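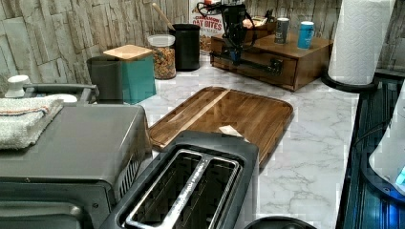 Prastbridge Kitchen: Counter, Stone Wall and Faucet

Text by Montri Tanasarn
Updated 11/07/2026

The kitchen is on the ground floor of the house at 308 Grajales Road in Prastbridge. Clem Bolger did the carpentry and the tile. I did the planning, the painting and most of the carrying. We finished in July, apart from the trim over the window, and the kitchen has been in daily use ever since. This page covers the counter, the wall behind it and the faucet.

The counter

The counter has a white marble pattern with soft gray veining. The old one was dark green with a rolled front edge, and it made the whole room look smaller. We kept the cabinet boxes underneath. They were square and solid, and replacing them would have cost more than everything else on the list.

The layout did not change either. The sink stayed where the pipes were. Clem wanted to move it closer to the window and drew it up that way, and I got as far as pricing the plumbing before we went back to the original plan.

Measuring took longer than the installation. The walls are out of square by a good bit at one corner, so Clem made a template out of door-skin strips and hot glue and we drove it to the shop in the back of his truck. The counter came back with the right angle cut into it. The gap along the back was small enough to be covered by the tile.

The wall

Stacked stone in pale gray and beige. The pieces are long rectangles of different lengths, and the texture changes from one to the next, some fairly smooth and some rough. It came from Dondis in cartons, with the colors unevenly divided between them. One carton was nearly all beige. We opened everything first, laid it out on the garage floor and mixed it before any of it went up.

Clem set it in 2 days and sealed it the following morning. He started at the bottom left and worked across, checking for places where joints lined up. When they did, he pulled the piece and swapped it. There is one spot near the outlet where they line up anyway. I see it every time I make coffee, but guests do not seem to.

People ask how the wall cleans. Flour and dust settle on the little ledges, and a dry paintbrush gets them off. I use a 2-inch brush that I keep in the drawer with the dish towels. Grease is harder. The stove is on the other wall, under a hood, and I would not put this kind of stone right behind a burner.

What stays out on the counter

We had planned to put all the small appliances away. That lasted until the first breakfast. The toaster oven and the black two-slot toaster now live on the counter, and a towel with a colored stripe ends up folded on top of the toaster oven more often than not. I take it off before the oven is turned on.

The canisters stand side by side at the back, up against the stone. Sugar and coffee used to be in the cabinet over the refrigerator, where only Clem could reach them.

The wooden cutting board has a raised border and a juice groove. It is too big for any cabinet, so it stays out. I oil it when it starts to look dry, wipe off what has not soaked in by the next morning, and do the other side the same way. The groove holds extra oil and needs a corner of the cloth pushed along it.

Shopping lists and notes also collect there. I put up a hook for them inside the pantry door. The hook has an apron on it.

Light and color

The walls above the tile are a warm white called Clisis, in an eggshell finish. The first choice was cooler and looked blue next to the beige stone. I painted sample squares on cardboard and moved them around for a week before ordering the gallon. Cardboard is better than the wall for this — you can hold it up beside the tile in the morning and again after dark.

The under-cabinet lights were left over from Clem's shop. They are plain and they work. If I were buying new I would get a dimmer with them.

The faucet

Dark bronze, with a glossy finish and a base that flares out like a trumpet where it meets the plate. It was the one fixture we disagreed about. Clem thought brushed steel would show fewer marks. I liked the dark metal against the pale counter, and I was the one who would be wiping it.

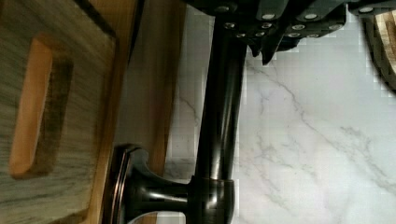

Do water spots show on a dark bronze faucet?
They show if the water is hard and left to dry on the metal. A soft cloth after the dishes are done takes care of most of it, and a little mild dish soap handles the rest. Keep vinegar and scouring powder away from the finish.

The raised rim of the base plate is the part that needs the most wiping. It catches the light, and so it shows everything. I use a cotton cloth and go around it with a fingertip.

Installation was simple once the old faucet was out. Getting the old one out took an entire evening. The nuts underneath had seized, and Clem finally cut through one with an oscillating tool while lying on his back in the cabinet with a flashlight in his teeth. He put a folded moving blanket over the cabinet lip first, and I recommend doing that before you need it.

Costs and leftovers

I am not listing the full budget, as several things were traded or already in the garage. The sealer for the stone was $17, and there is still half a can left. The outlet covers were $15 for the set. We ordered one carton of tile more than the plan called for, and used most of it on the cuts at the corner and around the outlets. The remaining pieces are on a shelf in the basement, marked with the room and the side of the house.

Still to do

The window trim needs a second coat. The drawer beside the sink sticks in damp weather and will have to be planed along the bottom edge. Clem would also like to build a narrow shelf for the canisters, which would free up the back of the counter. I have asked him to leave it alone until fall.

Questions about the tile layout can go to Clem Bolger through the contact page. For paint and finishes, write to me.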